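Section 4: Setting up your Brindik desk lamp

I've had my Brindik for long enough to have made every mistake in this section, so read it through once before you plug anything in. It's a lovely lamp once it's sorted!

1. Slide the arm into the base until it clicks, then turn the collar clockwise. Hand tight is plenty.

2. Run the cable through the channel at the back (mine popped out twice, so press it in firmly along the whole length).

3. Plug in and hold the dimmer for 2 seconds. The light comes up at 3,000 K, the warm setting, and that's where I leave it most evenings.

Caution: use only the Peltico adaptor from the box. I tried an old one out of a drawer and the lamp flickered like mad.

4. Tilt the head so it points at your work, and keep the base 48 cm from where your hands will be.

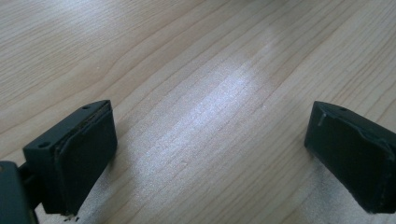

Glare is the thing people write to me about more than anything else, and it nearly always comes down to the angle between the lamp, the table and your eyes. Sit down in your normal position before you start adjusting, or you'll fix it for someone standing up. Pale tabletops can be real culprits, and on wood with a slight gloss you can get a broad whitish patch that washes out the grain, with the lines perfectly clear on either side of it. If you've got one of those, swing the lamp round to your left (right, if you're left-handed) and bring the head down a little at a time until the patch slides away from your page.

5. Still too bright? Tap the dimmer to step down. I find 600 lumens fine for reading, but Shaimaa Radwan, who does tiny embroidery, likes hers on full.

Note: the Grilberg clip-on shade fits this model, the Nasr one doesn't. Let the head cool before you clip anything to it.

6. Once you're happy, hold the dimmer again until it blinks, and your setting is saved.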